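Pushing policy stops just before contact when blocks are close together

Charalambos Sfakianakis
2026-05-02
3 comments · Share

Hello to all. I work on a small project for tabletop pushing and I would like some advice about the policy side, and maybe also the calibration side.

The task is simple to say. The arm has one cylindrical tool pointing down, there are coloured blocks of different shapes on a wooden board, and the policy receives a camera image and a short instruction, for example "push the red star towards the blue triangle". The output is a small movement of the tool in x and y. The height is fixed by the controller. I trained by behaviour cloning on 306 demonstrations which I drove myself with a joystick.

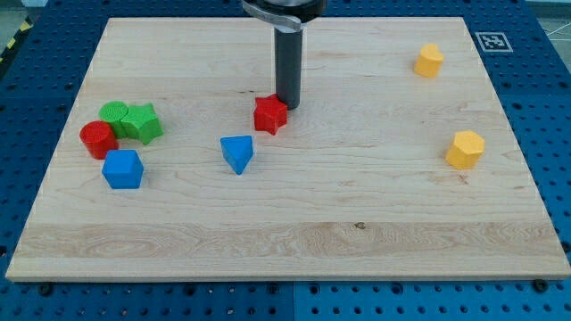 When the target block stands alone, it works well enough. When I ask for a block inside a group, such as the green star when it is pressed against the green cylinder, the tool approaches, comes very near, and then makes tiny movements left and right without ever pushing. I left it like this for 100 steps and it did not decide. The loss on the validation set looks normal. I have checked the transform from camera to base with the marker on the table and the error is under 3 mm.

Is this a problem of data, or should I change the network?

Shares: 6

Styliani Stergiou
Share

I had the same behaviour last October and I think it is mostly data. Look at your demonstrations and see how you drive when the block is in a group. Probably sometimes you go around by the left and sometimes by the right. A network trained with plain squared error will give the average of the two, and the average is to stay in the middle and do nothing.

Two things helped me. First, I removed the frames where the joystick was at zero. A person stops to think before a difficult push, and the policy learns this pause very faithfully. Second, I changed the output to predict a short sequence of actions, six steps in my case, and I executed half of it before asking the network again. If it still hesitates, try a head which can represent more than one mode, a mixture or a diffusion one. I would do the filtering first, as it costs you one evening.

Please also check that the delay between image and action is the same in recording and in execution. Mine was not.

2 comments

Gkikas
Share

Increase the gain of the controller, small commands are probably lost in friction.

1 comment

Charalambos Sfakianakis: Thank you, but I have logged the commanded positions and they also go left and right, so it is before the controller. I will filter the pauses first and write again with the result.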